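Chapter 7
Charging at the Table: Phones, Adapters and Power Strips

What this chapter covers
7.1 The parts of a charging setup
7.2 Reading a rating label
7.3 Energy use and cost
7.4 Safe habits at home and at school

Before you begin
You should be able to state the units for voltage, current and power, and use P = VI to find one of the three quantities when you know the other two. If you need to review, go back to the summary at the end of Chapter 6.

Most households charge at least one phone every day, and few people give the job much thought. The phone goes on the kitchen table or the desk, a cord goes into it, and a few hours later it is ready to use. Between the wall and the phone, though, the electricity passes through several separate parts, each with its own job and its own limits. In this chapter we follow that path, starting at the phone and working back.

A phone stores energy in a rechargeable battery. The battery needs direct current at a low voltage. The outlet in the wall supplies alternating current at a much higher voltage, so the two can't be joined directly.
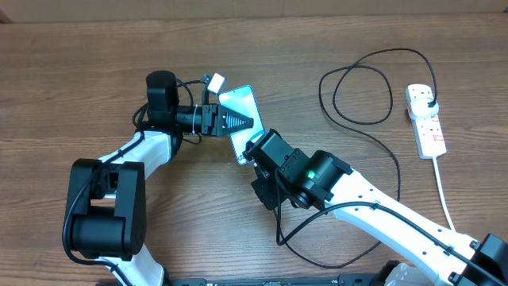 Figure 7.1 A smartphone with its screen lit, held over a wooden tabletop.

A lit screen is one of the larger drains on a phone battery. A phone that is charged with the screen on will take longer to fill than the same phone with the screen off, as part of the incoming energy is used right away. You will measure this difference in Activity 7A.

The adapter changes the supply from the outlet into the low-voltage direct current the phone can use. Its case is made of an insulating material. Many adapters have a USB socket, so that the cable can be unplugged and replaced when it wears out. Cables tend to fail near the ends, where they are bent most often.

A power strip lets several devices share one wall outlet. It does not add any capacity. The current drawn by everything plugged into the strip passes through a single cord, and the total must stay within the rating marked on the strip. A phone adapter takes up very little of that rating. A kettle or a portable heater can use most of it. 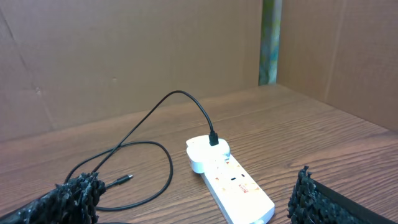 7.1 The Parts of a Charging Setup

Key terms: adapter, alternating current, direct current, rating, load

Set out a phone, a cable, an adapter and a power strip on a dry table. Leave the strip unplugged from the wall. Work with a partner and allow 15 minutes.

1. Find the rating label on the adapter. Copy the input and output values into your notebook.
2. Find the rating on the power strip and record the maximum load.
3. Sketch the path from the wall outlet to the phone. Label each part, and mark the point where alternating current becomes direct current.

Keep your sketch. You will add values to it in Section 7.2.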